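Randon Color Words: README
2 comments · 8 shares

A table of color names taken from secondhand sale ads, with the plain color a reader would expect to find.
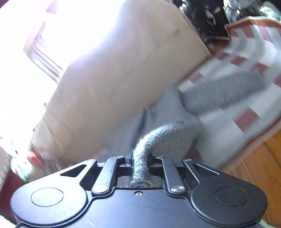 Matte black plastic, from above and behind.

What is in it

Each row has an ad ID, the seller's wording, a plain color and a confidence mark. The wording is kept as typed, spelling mistakes included. The ads came from two sites, Ustska and Brenari, and were collected in February. There are 47 plain colors in the list, and I think that is too many. Hnat Didenko wanted "sand" and "stone" kept apart. I have yet to see two people split them the same way.

How the labels were made

Nabil Zoubi and Hnat each labeled every row from the text alone, without opening the ad photos. When they disagreed, they talked it over and picked one. The earlier notes call this "consensus." I would call it whoever argued longer. The first answers are in the columns label_a and label_b, so please use those if you care about disagreement. The column label_final hides it.

What I don't trust

The Pavliuk score in the last column is meant to show how "typical" a color word is. It was worked out from a sample of 27 ads and then applied to the whole table. Please don't build anything on it. I left it in so that old scripts still run.

"Black" is worse than it looks. Sellers write it for navy, dark brown and anything photographed indoors at night. The label says black because the ad says black — it tells you nothing about the item. The same goes for "like new white."

Ads for clothes far outnumber ads for tools and kitchen goods. Claims that the table covers "everyday objects" should be read with that in mind, and yes, our own project page makes that claim.

Files

colors.csv: the full table
merged.csv: the same rows with 8 broad color groups
notes.txt: labeling notes, mostly Hnat's

Known problems

Rows with two colors ("gray/blue") keep only the first one. Repeat ads were removed by matching titles, so a seller who changed one word is still in there twice. Nabil has a fix that matches the body text too — I haven't checked it.

Contact: open an issue or write to Nabil Zoubi | © Randon Color Words | Back to top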